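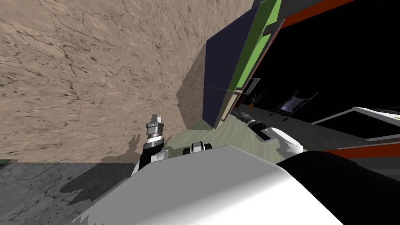
One reader of our draft told us the whole thing stood or fell on whether small borrowers read the escrow letter at all, and that we should start there. So we did. Rewrote the intro twice.

Project report, Consumer Finance II, spring term

Topic: what happens to escrow accounts when a home loan changes servicer. Case: Nemden passing a block of loans to Talebi in April.

What we had. 268 survey replies from homeowners whose loans moved. 29 phone calls after that. Loan balances left out, people didnt want to share them.

Findings so far
Most people knew the payment address had changed. Far fewer knew who was now paying their property tax. Several sent one more payment to Nemden after the switch, and got it credited late. Talebi waived the late fee when asked. Only when asked, going by the calls.

Escrow shortages were the sore spot. One caller owed 400 dollars after the new analysis, with no change in her tax bill that she knew of. Our guess is a different cushion rule. Could not confirm.

Software. Nemden ran on Protel, Talebi uses Conik. Insurance due dates are stored differently in the two, so someone had to rekey them. We asked for an error rate, got no answer before the deadline.

Problems with our method
Mailed 3,000 cards, so the reply rate is low. People who were annoyed probaly answered more. No control group. Question 6 was worded badly and we dropped it.

Still to do: redo table 2, fix the citations, add the blank survey as an appendix.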